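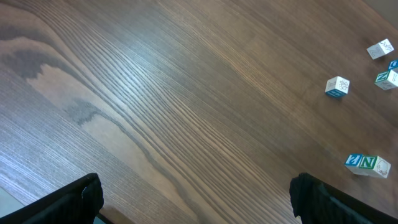 June, open day, written up at 4:30 with my feet on a crate

Well, we survived! Doors opened at 10, first school group was in the room by five past, and from then on I hardly sat down. Mirta kept the door tally and it came to 186 visitors (Fakulbridge had asked us to plan for 400, so we have a lot of leftover cookies, please take some home).

The arm ran the alphabet block demo all day. Kids put the blocks wherever they liked on the wood table, we hit go, and it picked them up one by one and set them down on the left. 179 attempts in the log. I haven't split out the misses yet, will do that tomorrow when I can think.

Things I want to remember:

The glare. I moaned about this last month and I'm moaning again. That tabletop is polished and the light comes back off it in a big pale stripe right across the middle, with all the grain showing up in it. Pretty to look at, awful for the detector. Twice before lunch it went after the dark gray patch in the wood on the left side like there was something there to grab. Soledad dropped the confidence cutoff a notch, then put it back, then we closed the blinds halfway and it behaved much better. Cheap fix, but I'd still like a matte cloth for next time.

The blocks themselves. White faces with the thin gray drawings are harder than the blue and green letter faces. A block lying drawing side up and tilted a bit gets a sloppy angle estimate, and then one finger lands on the corner. Same with blocks bunched up at the right side of the table, half out of the wrist view. Kids love to pile them there, of course.

Best question of the day came from a girl in the second group: "does it know what the N is for?" (No! It knows there's a cube.) She then wanted it to spell her name, and I promised to ask whether the Jara script could do letters. Soledad thinks it's an afternoon's work. I think it's a week.

The Etarar people stayed for almost an hour and asked good stuff about cycle time and finger wear. I said I'd send them the log. Mirta has their address.

To do: export the log, order the cloth, check the right finger pad for wear, charge the spare Trorkex unit, return the folding chairs.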